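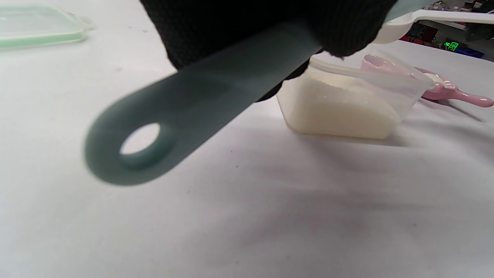 Small Scoops, Full Boxes

Home | Kitchen | Storage | Letters

Print this article | E-mail this article

In my first year in Fluvholm I kept everything in the paper bag in which I bought it. The shelf was always dusty with sugar, and each bag was closed with a clothespin. Then a neighbor gave me an old Espinoza box with a tight lid, and slowly I became a person who has opinions about measuring cups.

My first opinion is that the cup should be clear. With a clear cup I see the level from the side, and I do not need to shake it or guess.
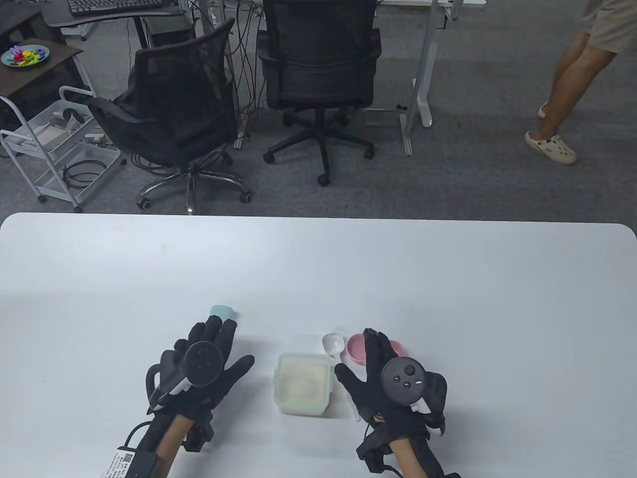 A dry store begins with the container. I prefer a square one, for the simple reason that square boxes stand close together and round ones waste the corners of the shelf. It should also be possible to see inside. A translucent box with pale contents, such as the one in the middle of the white table, with a white spoon lying next to it, can be checked without opening the lid. I pay a little more for this, and the Dellness boxes I use at home have lasted 5 years.

The spoon needs some thought too. A long handle keeps the fingers out of the food – my grandmother was very strict about this – and a flat handle does not roll away.
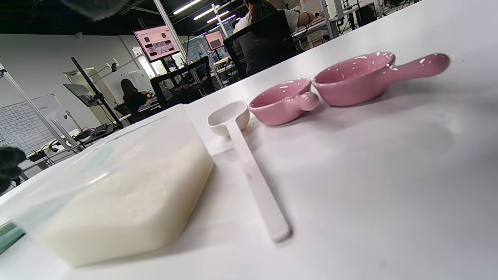

How much to fill

I leave 2 fingers of air under the lid for rice, and a little more for flour, which rises in a cloud when the box is pushed shut. My middle box from Mumance takes 247 grams of oats when I fill it this way. If I press the oats down I can add 50 grams, but then the scoop cannot enter and I must dig with a knife.

Bags are a different question. They are cheap, they take the shape of the drawer, and I still use them for what remains after the box is full. I press out the air with my palm, twist the neck several times

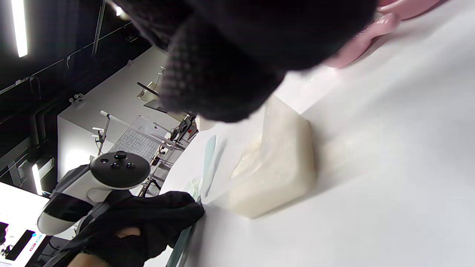 and fold it under, so that the weight of the bag holds it closed. In December, when I bake almost every evening, I keep the sugar bag next to the box and refill from it before I start. The scoop I wash separately and dry with a cloth. It goes back to the drawer, never into the box.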